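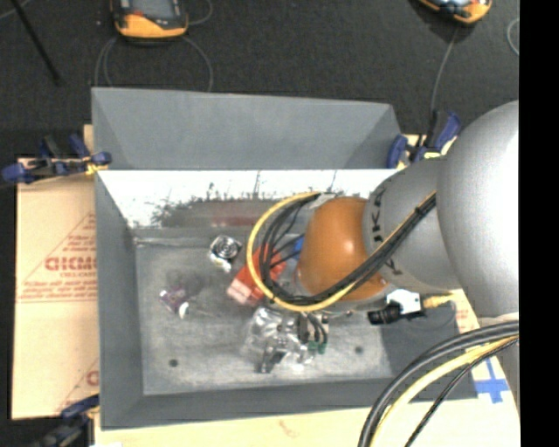 A robot arm reaches into a bin of small mixed items.

Picking by robot won't empty our building, whatever the lunch table says. It will change who does what, and management should say so.

I have packed orders at Futwood for eight years. In June the company put in the Zullon picking line, and 20 of us were moved off the bins. No one was let go. Most of us now clear faults, refill stock and check what the arm has put in the tote. My shoulders feel better than they have in years.

The pay is the same, and I have a problem with that. Clearing a fault takes judgment. You have to know if a crumpled plastic bag was missed because of the grip or because of how it was lying. We got two days of training for it.

Faith Lema, who runs the night shift, asked for a new job grade and was told to wait for the numbers. The numbers are in. On her best night the line did 313 orders with two people watching it - we used to need eight.

I would like some of that to reach the people doing the watching. A grade, a raise and a proper course would do for a start.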